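School bus math, again

5th February

So our district wants to cut the late bus, and I have been grumpy about it since breakfast! The letter came home crumpled in the bottom of a backpack (of course it did) and it says the route out to Jumenham "no longer meets ridership goals." Fine, but 46 kids ride that thing. My two are on it whenever there's band or math help, and I can't leave work at 4:30 to go get them.

The company that runs the buses is Lindholm, and their new contract goes up by $4,000 next year. I read that line three times. For a district with 700 students that's pocket change, they spent more than that on the new sign out front!

I went to the board meeting in December and the late bus never came up. What we did get was a very long talk about the Ferkerora reading software, which my daughter says mostly freezes, and then everybody wanted to go home and so did I.

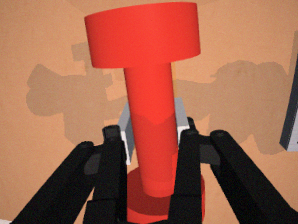 Rathnayake wrote back to my last post that the late bus was only ever meant as a one-year trial, and that parents were told so when it started. Maybe we were, I'd love to see that letter. But kids built their afternoons around it, and the ones who'll drop band first are the ones whose folks work late.

The comment form is on the district site, under Transportation, way down at the bottom. I've filled mine out already and it took two tries to go through.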